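Last updated: Tuesday, April 5, 2022

Nurkthorpe House Rules for Robot Hands: Progress Report to the Zeng Fund

Hi Roscoe,

You asked for something shorter than the February report, so I've left out the reading list and most of my grumbling. Quick reminder of what the grant pays for: we're writing a set of plain working rules for people who use robot arms and hands inside ordinary homes, and we're trying the rules out while real work goes on, which is where most of my first draft fell apart (fun, in a painful sort of way!).

Where the rules stand

Draft 7 is done and went out to the Kesten crew for comments. It has 9 sections, same as before, but two of them are almost completely rewritten. The crew sent back 253 comments. I've read every one, and a good chunk of them say the same thing in different words: tell us what to check, tell us when, and stop making us flip back to page one. Fair enough. So the checks now sit right next to the job they belong to.

Before the arm moves

This section got the most attention. The old draft said to "inspect the work area," and everybody I talked to read that as a glance at the floor. But a house is full of stuff at every height, and the arm doesn't care that a stool is light or that a faucet sticks out. The new wording asks the operator to look along the whole reach of the arm, fingers included, and to say out loud what's inside it. Saying it out loud felt silly to me for maybe a day. Now I do it when I'm parking my car.
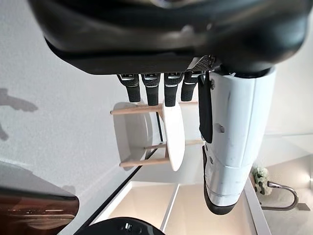 The hand above a small stool, with the kitchen faucet off to the right.

We also added a line on furniture. Anything that can tip gets listed on the job sheet as "loose," even if it's going to be the thing the hand works on. The Kesten crew wanted a weight limit there and I'm still thinking about it. My worry is that people will guess the weight and move on.

Cables get their own paragraph now, after a long phone call in which I lost the argument. I had them lumped in with "other obstacles," and the crew pointed out that a thin cord against a wall is easy to miss and a pain to deal with once something has hooked it. The rule is simple: find both ends before you start, and if you can't, treat the cord as live and keep the fingers clear. 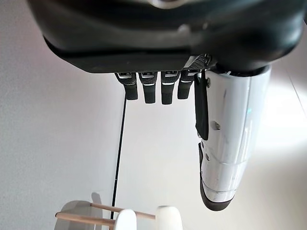 The part I'm happiest with is the stop rule. Anybody in the room can call a stop, the operator doesn't get to ask why until the arm is still, and the reason goes in the log afterward in one sentence. We have 541 log entries so far, counting the near-nothings. I want the near-nothings! They're what tells me which rules people trip over, and they're a lot more useful than the big dramatic stories.

Hands near fabric is the section I'd call half-baked. Cloth bunches up, it hides fingers, and a cord or strap lying on it can travel with the grip. Right now the draft says that a person may hold or steady cloth by the gripper only if a second person is on the stop button and both have agreed on a word for letting go. The crew likes the word part. They think the second person is going to be skipped on busy days, and I think they're right, so I'm looking at a version where the gripper runs at its slowest setting whenever a hand is that close.
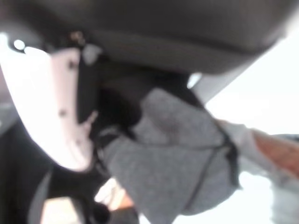

What's next

Draft 8 starts as soon as I've sorted the fabric section. I'd also like to run the whole thing past the people at Grusari, who have never seen any of it and will read it cold. If they can follow it without calling me, great. If they call me, I'll write down what they asked.

Money is on track and I'm not asking for more. I would like your okay to shift the leftover printing budget into laminated check cards, because the paper ones are getting wrecked in people's pockets. A yes by email is plenty.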